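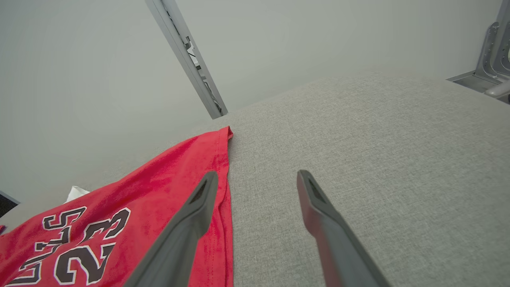 *Condenton, novembro*

# Regras de boa prática para uma bancada de dobragem com dois braços

**Relatório de projeto, unidade curricular de Segurança em Sistemas Automáticos**
**Orientação: Pramila Bhatia**

## 1. De onde partimos

Quando escolhemos o tema, a ideia era escrever um programa que dobrasse roupa. Acabámos a escrever regras, e foi a parte do semestre de que mais gostámos! A bancada Jeten já existia no laboratório e os braços já se mexiam. Faltava um documento que dissesse a quem chega às nove da manhã o que pode tocar, o que tem de verificar e o que fica registado quando uma tentativa corre mal.

Tínhamos três fontes: o manual da bancada, as folhas soltas deixadas pelo grupo do ano anterior e as conversas com a professora Bhatia, que nos obrigou a reescrever cada regra até caber em duas linhas. (Conseguimos em quase todas. A regra 4 continua teimosamente comprida.)

## 2. O que medimos

Gravámos 603 tentativas de dobragem ao longo do projeto. Em 378 seguimos a primeira versão das regras, e nas restantes a versão revista. Do total, marcámos 182 para revisão manual, com duas pessoas a ver a mesma gravação em separado e a comparar notas só no fim. Discutimos bastante nessas comparações, e quase todas as discussões deram origem a uma frase nova no texto.

Não tentámos provar que as regras tornam o robô melhor a dobrar. O que queríamos saber era se duas pessoas diferentes, com a mesma folha na mão, preparavam a bancada da mesma maneira e classificavam a tentativa da mesma maneira.

## 3. As regras, versão revista

1. A zona de trabalho é delimitada no chão com fita. Com os motores ligados, ninguém põe as mãos sobre a mesa.
2. Antes de cada série, um operador lê em voz alta o estado dos dois braços e o outro confirma.
3. As garras começam abertas. Uma garra fechada no arranque anula a tentativa.
4. Cada peça de roupa entra na mesa sozinha, sem cabides, alfinetes ou objetos nos bolsos; se tiver etiquetas ou papéis soltos, anota-se na ficha antes de começar, e a ficha acompanha a peça até ao fim da série.
5. Quem carrega no botão de paragem nunca tem de se justificar na hora. A conversa fica para depois.
6. Uma tentativa falhada guarda-se com o mesmo cuidado que uma bem-sucedida.

A regra 5 veio de uma quarta-feira em que um colega hesitou antes de parar o braço esquerdo por achar que ia estragar a gravação. Não aconteceu nada, mas a hesitação incomodou-nos a todos.

## 4. A posição da peça

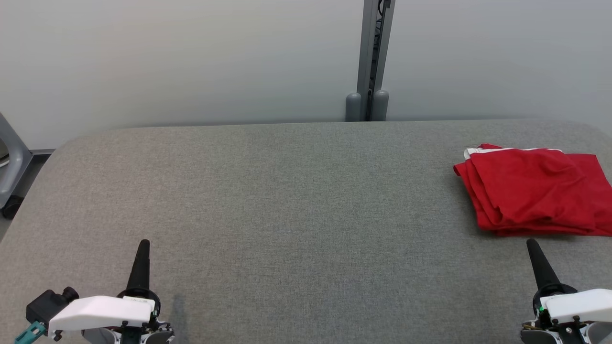
A regra que mais mudou entre versões foi a da posição inicial. O texto antigo dizia apenas "peça ao alcance dos braços", e cada um lia aquilo à sua maneira — ao alcance de qual deles? Uma peça vermelha dobrada junto ao canto traseiro direito fica perto da garra direita e muito longe da esquerda, e um operador apressado diria que cumpre a regra. Na versão revista, a ficha pede que se indique o braço mais próximo e o quadrante da mesa, e distingue peça estendida de peça já dobrada. São duas cruzes a mais no papel e pouparam-nos imensas dúvidas na revisão.

Pensámos ainda em marcar os quadrantes no tecido da mesa. Desistimos, para não introduzir linhas que o sistema de visão pudesse confundir com bainhas, e usamos uma grelha em acetato que se pousa com os motores desligados e se retira antes do arranque.

## 5. O que ficou por fazer

Falta testar as regras com pessoas de fora. O grupo da Prallesow ofereceu-se para aplicar a folha na bancada deles, que tem só um braço, e estamos muito curiosos com o que vai sobrar da regra 2. Falta também decidir quanto tempo se guardam as gravações, ponto em que seguimos por agora o prazo do laboratório Benavides.

A folha de regras e o modelo da ficha estão no anexo A. As notas das revisões em que houve desacordo estão no anexo B, por ordem de gravação.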